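Choosing a Work Surface for the Box Sorting Project
Final report, Materials and Workspace unit
September 8, 2025

Background
Our group was asked to set up a small station for sorting and packing empty retail boxes. The boxes came from Sikik, a secondhand electronics shop that keeps them to resell with used phones. We compared 3 tables over one month, July, and wrote down how each one worked for handling boxes and reading their labels.

Tables tested
The Grakero table has a plain white top. It was easy to clean, but light-colored boxes were hard to pick out on it. The Mabuza table is gray and has a raised lip that got in the way when we slid boxes off the side. The Imau table has a brown wood top with a strong grain and no lip. It cost us $35 used.

What we looked at
Each table was wiped down before a session. We set boxes down flat and at an angle, turned them so the printed name could be read, and moved them to the packing side. In total we handled more than 600 boxes. We noted any box that was scuffed, dropped or put in the wrong stack.

The Imau table was used for the last part of the work.
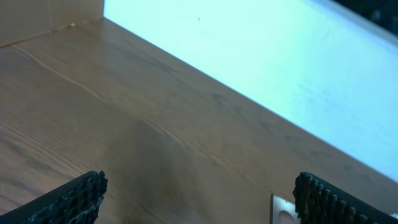
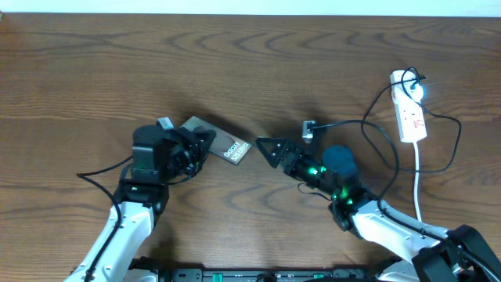

Figure 1. The brown wood tabletop (both pictures). The second picture includes a Galaxy S25 Ultra box.

Results
The wood top gave us the fewest scuffed boxes. Phone boxes with a dark lid were a little harder to find on it than on the white table, mostly late in the day when the room light was low. White lettering on a dark lid was still easy to read from a standing position. Small boxes slid well in both directions.

The grain caused one problem. We had planned to mark the stacking areas in pencil, and the lines got lost in the pattern. We changed to masking tape after 3 sessions and peeled it off at the end of each one.

Limits
We did not test full boxes, which are heavier and would slide differently. The tables were also not the same height, so some of the comments about comfort may come from that. A second group should put all of them on equal legs before repeating the test.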